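Broven Drift Net Review: Two Seasons With a Rubber Landing Net

I was never a net person. I grew up wading a little creek behind my uncle's place where the biggest smallmouth might stretch to the length of your forearm, and you just reached down, thumbed it and popped the hook out. Then I bought a kayak, started fishing bigger water, and lost a really good fish right at the boat because I was trying to lip it with one hand and hold my rod up with the other. I sulked about that one for a whole week. My wife told me to go buy a net, so I bought a net.

The one I ended up with is the Broven Drift, the mid-size version with the folding handle and the clear rubber bag. I picked it up in March at Billholm, the tackle shop out by the bypass, and I've used it for two full seasons now, so I figure I've earned an opinion. I paid for it myself, and I don't know anybody at Broven. If they want to send me a hat I wouldn't say no!

First off, the weight. It's light enough that I can swing it with my left hand while sitting down, and that matters more in a kayak than it does on a bass boat, where you can plant your feet and lean over. The net I borrowed before this one (an old aluminum thing with a hoop the size of a trash can lid) would catch the current and just about pull me in after it. With the Drift I can slide it under a fish, lift, and lay the whole works across my lap without feeling like I'm about to roll.

The bag is rubber, and if you've only ever used the knotted nylon kind you're in for a treat. Treble hooks come out of it. I throw a lot of jerkbaits in cold water, and I used to spend more time picking hooks out of mesh than I did fishing. Now I might get one stuck now and then, and it takes a quick twist with the pliers. It's also a lot easier on the fish. I let everything go, and I like seeing them swim off with their slime and their fins in good order.

My buddy Yaqin Dai fishes a Trajkovski net, which costs a good bit more, and we swapped for a day on the lower river to see if I was missing out. His has a deeper bag and a nicer grip, I'll give it that. The deep bag is great when you want to leave a fish hanging in the water while you dig out your camera. But it also sags into everything. It dragged over my tackle crate, it hooked a paddle clip, and at one point I was sitting on it. Yaqin didn't want to trade back right away, so make of that what you will.
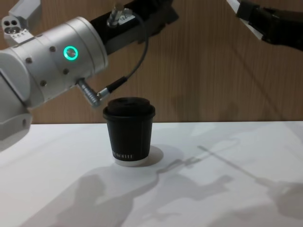 The folding handle is the part I was most worried about, and I still have mixed feelings. It locks open with a button, and when it's new the button is stiff. I mean stiff like you need to do it against your knee. By the second spring it had loosened up to where it felt right, but I also started getting sand in it, and a gritty lock is a lock you don't trust. I rinse it at the ramp now and put a drop of reel oil in there when I remember to. It has never folded up on me with a fish in it, though it did pinch the heck out of my thumb once while I was putting it away.

And it does not float. The packaging says "buoyant grip" and I suppose the grip might be buoyant if you cut it off and threw it in by itself. The whole net goes down, slowly, handle last, like it's waving at you. I found this out in waist-deep water, thank goodness. Buy a leash. Billholm sells a coiled one from Arkley for 8 bucks and it clips right on the ring at the butt end. I've had the same leash the entire time and it still springs back fine.

A word on size. The hoop is plenty for smallmouth and walleye, and I've put a channel cat in there that I had no business trying to net. Pike are another story. Vesna Georgiou, who I share a cabin with every fall, stuck one up in the weeds last year that was so long we got the head and the middle in and the tail end just kind of hung out in the breeze. We landed it (barely, and with a lot of yelling), but if you're chasing long skinny fish with teeth you want the big version, or a cradle.

How's it holding up? Pretty well, considering. The bag has turned a little yellow from riding around in my truck, and there's a scuff on the hoop from where I used it to push off a rock, which you're not supposed to do. There's one small tear near the rim where a hook point went through and I got impatient and yanked. It hasn't spread. I've put more than 200 fish in it by now, going by my log, and the rubber still has its stretch. Replacement bags are sold separately and go on with a cord, and I've been told it's a fiddly job, but I haven't had to do it yet.

Smell is another thing. Nylon nets stink. You leave one in a closed garage in July and you'll be hearing about it from everyone in the house. The rubber bag gets a squirt from the hose, I hang it on a nail, and it's fine the next morning. That alone might sell it to some of you.

Things I'd change if Broven asked me: put a real float in the handle, put some kind of cover over that lock button, and quit making the grip in black. It gets hot enough in August that I drape a wet rag over it. A bright color would be easier to spot in the bottom of the boat, too. I wrapped mine with orange tape and it looks terrible but I can find it.

Would I buy it again? Yep. For a kayak or a canoe I think it's about the right mix of light, short and tough, and it's priced so you won't cry if it goes overboard. If you fish from a bigger boat and have somebody along to do the netting, you could go longer in the handle and be happier. Yaqin will tell you to get the Trajkovski, and you can borrow his if you're nice about it.

Pros: light, easy on fish, hooks come out without a fight, doesn't stink
Cons: sinks, lock collects sand, black grip gets hot
My rating: four stars out of five, and it would have been four and a half if it floated

Posted November 20, 2019 in Gear Reviews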